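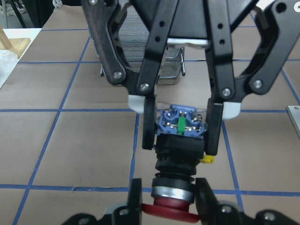
Search this site Go

How to swap the contact block on a panel pushbutton

September, by Nataša Todorova

Quick one, as three people have asked me this month. Same method for most panel buttons, ours were on the old Plorgate cabinet.

Before anything else: power off at the isolator, lock it, test it's dead. Not just the stop button. Test your tester too.

You need: small flat screwdriver, meter, tape, a pen, a tub for the screws.

1. Take a photo of the wiring. Then label each wire with the terminal number. Yes, both.

2. Loosen the terminal screws, don't take them right out. Pull wires straight back.

3. Find the latch or lever that holds the block to the button body. Varies by make. Some twist, some lift with the screwdriver tip. If it wont move, look again before forcing it, the plastic snaps.

4. Check what you took off. Normally open or normally closed? Marked on the side as a rule: 3 and 4 for open, 1 and 2 for closed. Green plunger is often open, red often closed, but go by the numbers and the meter.

5. Meter on continuity, press the plunger by hand. Should change over cleanly every time. Do it 30 times if the fault comes and goes, boring but it finds the bad ones.

6. New block on, square to the body, until it clicks. Wiggle it.

7. Wires back to their numbers. Tug each one.

8. Press the button from the front and meter it agian before the power goes back on.

Emergency stops: don't use this page, get whoever looks after the machine's safety circuit to do it.

Elango Rao has the spares list, drawer 79.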